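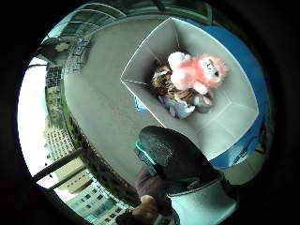
December – glue line, second look at the Lallar claim

Back on the corner joints this morning. The Lallar sheet says their low-temperature hot melt gives "full strength in 8 seconds" on gray board. I have read that sentence a lot this month and I still don't know what full strength means. Full compared to what? There's no load on the sheet, no open time, no board weight. Tuấn says every supplier writes like that and I should stop taking it personally.

What I did: cut strips from the Burari board, one bead each, pressed under the 2 kg block, pulled by hand once the time was up. At 8 seconds the joint slid. It didn't tear, it slid, with the bead still stringing between the faces. At 41 seconds I got fiber tear on most of the strip but a clean patch near one end, where I suspect the bead was thin. So the number may be true in a warm factory with a heated press. It isn't true on my bench.

Lợi wants to blame the board. His theory is that the Burari stock has more clay on the face than the old Brirnitz stock and the glue never gets a grip. Could be. I sanded two strips lightly and they seemed better, but I knew which ones they were when I pulled them, so I don't trust that result and neither should anyone reading this.
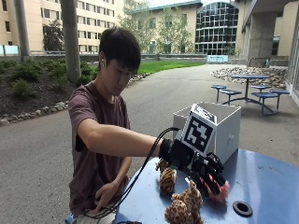
A fair test would have Tuấn label the strips and me pull them without seeing the labels. Also a spring scale, because "seemed better" is not a unit. The one in the drawer sticks at the low end – don't use it until it has been checked against the block.

Khương quoted us a batch of 2000 flat blanks on the strength of the Lallar sheet, and I've asked them to hold the order. They were polite about it. Their sample joint looked fine, but it came to us already glued, with no note on how long it had been clamped. A week under a brick would look the same.

Still to do:
Brirnitz offcuts, same bead, same block
log room temperature at every pull
ask Lallar for the load figure again, in writing this time
new nozzle, the old one dribbles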